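Pliage et rangement du linge rayé : vos méthodes ?
Forum Maison > Textile et linge

mireille_b
Bonjour à tous. Je refais tout le rangement de la chambre du fond et je bute sur les rayures. Quand je plie une pièce rayée en trois, les lignes ne tombent jamais droit et la pile a l'air bancale. Je plie sur le lit, par-dessus le couvre-lit matelassé, faute de table assez grande. Le reste du linge attend sur la commode en bois clair. Comment faites-vous ?
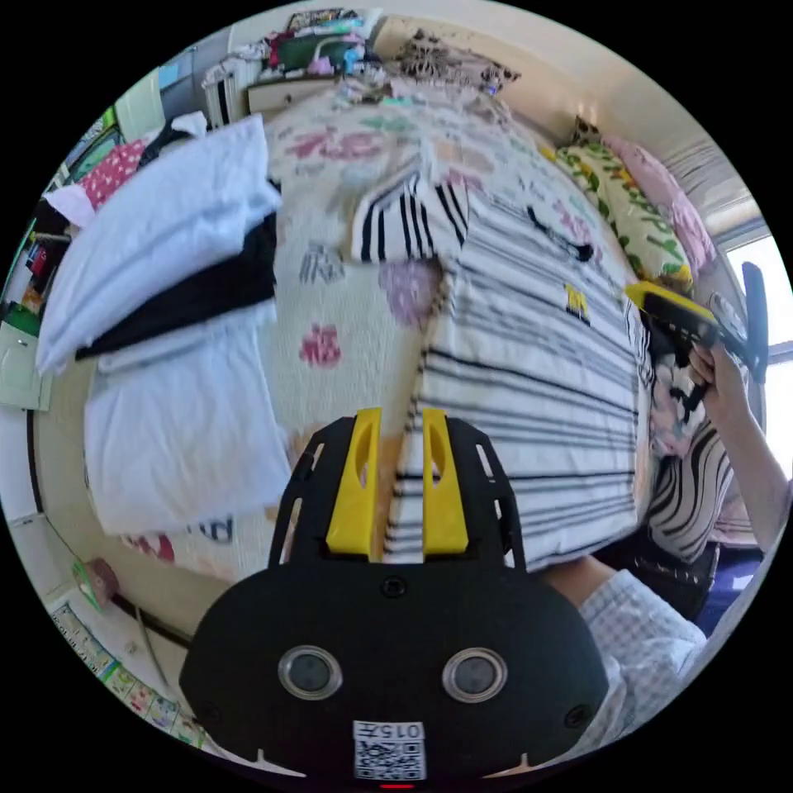

Page 9 sur 40

Kun40
Je plie dans le sens des rayures et je cale le bord sur une ligne. Une fois le premier pli droit, le reste suit. Par contre, jamais sur du matelassé, ça fait glisser le tissu. Une planche à repasser suffit.

zurkia
Pas d'accord avec Kun40. Le matelassé accroche un peu et c'est très bien pour les serviettes. Chez moi ce sont les draps qui glissent, pas le reste. Tu mets les serviettes avec les vêtements ou à part ?

mireille_b
À part. Les blancs pliés à gauche du lit, les rayures au milieu, et je trie en avançant. La serviette à rayures grises et noires, je la plie toujours à plat.

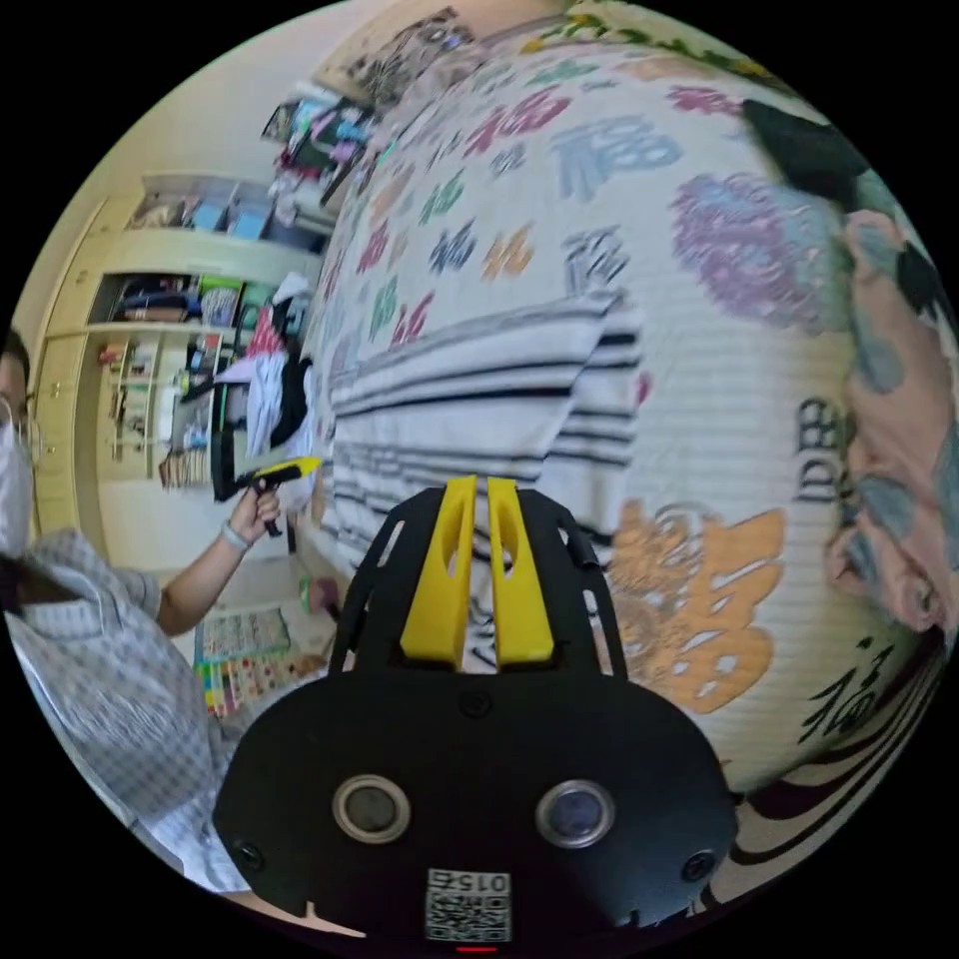

Serviette rayée pliée, sur le couvre-lit blanc à caractères « 福 »

Grillari
Joli couvre-lit. « 福 » veut dire bonheur ou chance, on le voit beaucoup au Nouvel An. Tu le laves comment ? J'en ai un imprimé, il a perdu ses couleurs en deux étés.

mireille_b
30 degrés, à l'envers, essorage doux. Je le sèche à plat -- jamais au soleil. Il y a du rouge et du bleu dessus et pour l'instant rien n'a bougé.

Tharun Mathew
Pour les rayures, je commence par secouer la pièce et la tendre au bord du lit, en laissant pendre ce qui dépasse. Le poids tire le tissu et les lignes se remettent en place.
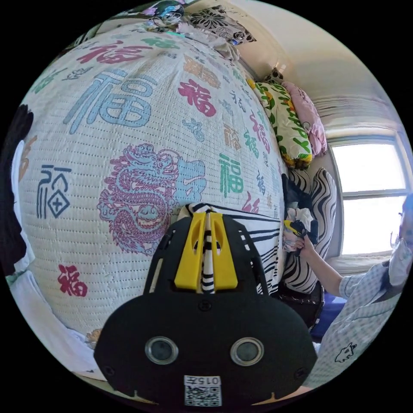 Ensuite je ramène la partie qui pend vers le milieu, je lisse avec le plat de la main et je plie en deux, puis encore en deux. Avec un zébré c'est plus simple, les motifs ondulent et un décalage d'un centimètre ne se remarque pas.

Kun40
Laisser pendre, ça déforme les mailles fines. Pour du coton tissé, d'accord. Pour un tee-shirt, non.

Tharun Mathew
Je parlais du tissé. Les tee-shirts, je les roule.

werkier_
Rouler, c'est la solution pour les valises. Dans une armoire ça prend plus de place, j'ai essayé en septembre et je suis revenu aux piles.

zurkia
Et les coussins, vous les rangez où pendant que vous pliez ? Moi je finis toujours par en mettre par terre.

mireille_b
Je les garde sur le lit, les uns contre les autres. J'ai essayé le fauteuil, ils tombaient.
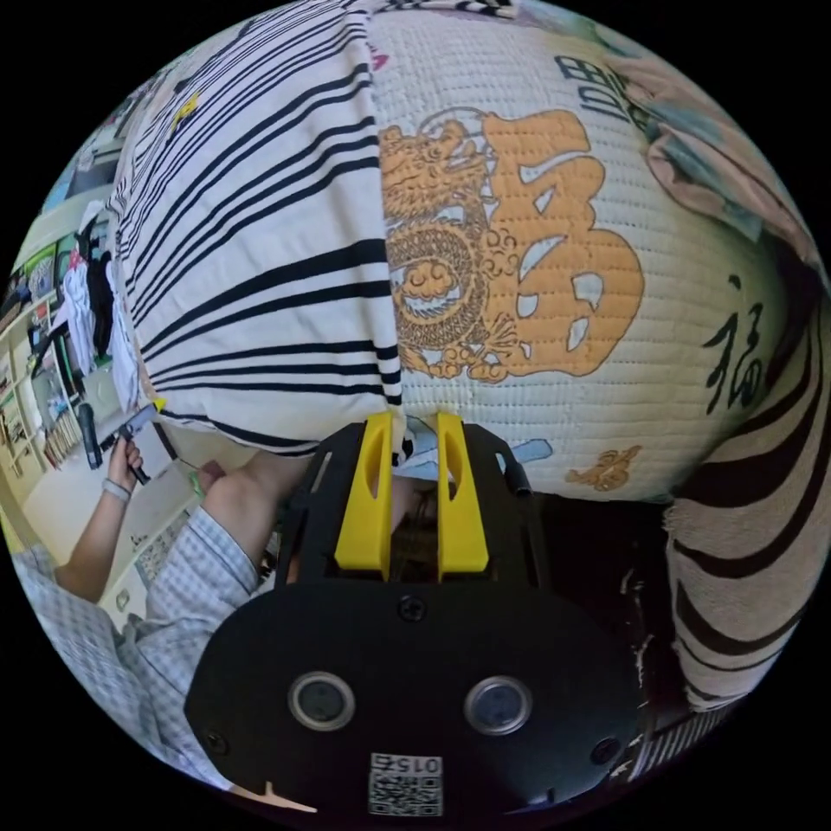

Le coussin à rayures noires et le matelassé au dragon orange

Grillari
Le dragon orange est assorti au couvre-lit ? Si le tissu est vendu au mètre, je suis preneuse de la référence.

mireille_b
Je n'ai plus l'étiquette, désolée. Je regarderai dans le tiroir ce soir vers 20 h. Pour les rayures, je vais tester la planche et le bord du lit, et je vous dis.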